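Courses > Cabinet and Small Joinery > Week 8 handout

Fitting and Checking Hinge Plates
Notes by Randi Sundqvist

Finish the carcass before you start on hardware. Any sanding or touching up around a fitted plate leaves a line in the finish, and it shows more on warm-coloured timber than on pale.

Mark out from the knuckle. The barrel has to sit parallel to the edge of the door, so strike that line first and let the leaves fall where they may. Use a knife for the line and a soft pencil for everything else.

Pilot holes go in the centre of each screw hole. Put in one screw per leaf, swing the door, then fit the rest. Wax the threads in hardwood.

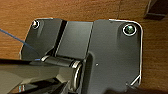 Dark-finished hardware scratches easily at the rim, where the bevel is thin. Keep the driver square to the screw head and stop by hand — a power driver will skate across the plate sooner or later. Wipe off fingerprints with a dry cloth. No solvent.

If the leaves bind, back off the screws a half turn and try again before you reach for a file. Niall has 2 spare sets in the grey cupboard, second drawer.

For next week: bring your door and read the section on catches. Ishbel MacRitchie is taking the bench session.

Contact the workshop office | © Morrison Joinery School | Back to top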